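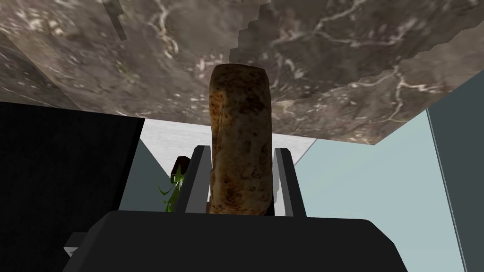

Rehearsing the Lunch Counter

At Panine, a commissary kitchen in Trasesmont, a wrap passes through simulation before any hardware is asked to lift one. The model kitchen has marble, plain wall panels and a houseplant. The gripper has two parallel fingers, and the rolled bread between them is browned and uneven, a shape that gives a controller more trouble than a box does.

The simulation work was done by Cludbridge, a small integrator, beginning in September. Mebrat Birhane, its lead engineer, set up 54 variants of the transfer task, changing bread diameter, surface friction and approach angle. Grip force was the difficult parameter. Too little and the wrap slides; too much and the filling moves toward the ends. "A rendered crust doesn't tear," Birhane says. "We treat the force values as a starting point and measure again on the line."

The line has 44 employees on 3 shifts. A packing station handles 592 wraps per shift, and until this year every one was moved by hand. Mekdes Chala, who supervises packing, spent several weeks correcting the task descriptions. The engineers had assumed that wraps always arrive seam down. They do not.

Two packing positions have been rewritten as cell operator jobs, with a higher pay grade and a longer training period. Operators clear faults, change finger pads and log rejected items. Wrist complaints were the main argument for the change. Chala's concern is pace - a person slows down when the grill falls behind, and a cell has to be told to. Her crew asked for a speed control at the station itself, and the current specification includes one.

The first cell is scheduled for December 2018. Hand packing will continue on the other stations until its reject log has been reviewed.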